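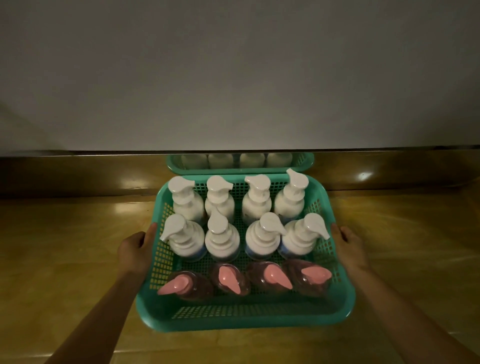 My favorite job of the whole November cleanup is sorting the soap, and it takes less time than making a pot of coffee! I used to keep refills under the sink, behind the sponges, where they tipped over every time I reached for the dish brush. Now everything lives in a basket. The teal one I use has little square holes in the walls and floor, so drips don't sit in a puddle, and it takes twelve pump bottles in rows of four. White foam pumps go in the back two rows, pink ones in front.

What you need
A rectangular plastic basket with firm rims
Your pump bottles, all about the same height
An old towel and some warm water

Step 1. Pull every bottle out and wipe the bottoms. Dried soap is sticky stuff and it will glue a bottle to the basket (ask me how I found out).

Step 2. Fill from the back. Stand the first row snug against the far wall, then work toward yourself. Four across was perfect for mine, but try yours before you commit.

Step 3. Group by kind. I love being able to grab a hand soap for the guest bath without reading a single label!

Step 4. Turn the spouts if you like them neat. I never bother until the basket is on its shelf, and then I face them all left.

Step 5. Lift with both hands, one on each long side. Full bottles are heavy, and a one-handed carry makes the whole thing sag.

My neighbor Ngaio does the same with shampoo and swears by a second basket for the half-empties. I'm trying that next.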